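# Wedine Live Sessions: data card

Release of Sunday, April 28, 2019

## What you get

Wedine Live is a set of 208 multitrack recordings of bar bands, folk duos and one very determined accordion trio, taped in front of paying audiences at the Furkmont. Every song comes as separate tracks plus a rough stereo mix. "Rough" is meant kindly.

There are 1767 audio files altogether. If your download has fewer, run `check_sums.sh` before writing to us. If it has more, please write to us.

## How it was recorded

Each act played a full set and then picked the songs it could live with. 79 songs were vetoed by the people who played them, usually over the second verse. Those are gone and we don't keep copies, so please stop asking for the yodel.

Vocals and acoustic instruments have their own channels. Drums share 5 channels, and the drummers share the blame for the bleed. Levels were set at soundcheck and left alone, even when the band got excited -- which they did, always in the chorus.

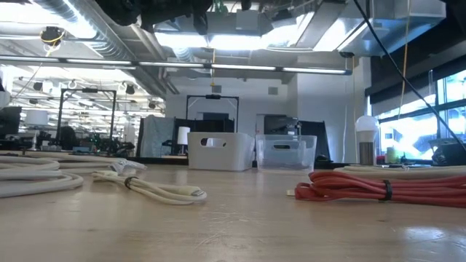
## Layout

- `audio/` -- 24-bit WAV, one folder per song
- `mixes/` -- the stereo mixes
- `meta/songs.csv` -- title, key, tempo, and a column called `mood` that we regret
- `meta/votereo.csv` -- audience ratings collected with Votereo, our homemade voting page

## Known problems

- Tempo is a single number per song. The bands did not see it that way.
- The Duan sets have a low hum under the bass. One listener called it "warm." It is a refrigerator.
- Votereo let people vote twice until the second weekend in April. Treat early ratings as enthusiasm.
- Crowd talk is audible between songs. Proposals of marriage have been trimmed.

## License

Free for research, teaching and practice. The songwriters keep their songs. If you want to release a remix, ask the band first, and buy a T-shirt while you're at it.

## Comments

**lowstrings**: Keys in songs.csv are off by a half step for the Duan folders. Tuned down?

**wedine-maintainer**: Yes, on purpose. Fixed in the next csv.

**pedalhoarder**: What does mood = 7 mean

**wedine-maintainer**: We'd like to know too.

**choir_alto2**: Used the folk duos for ear training all week. More harmony singing please!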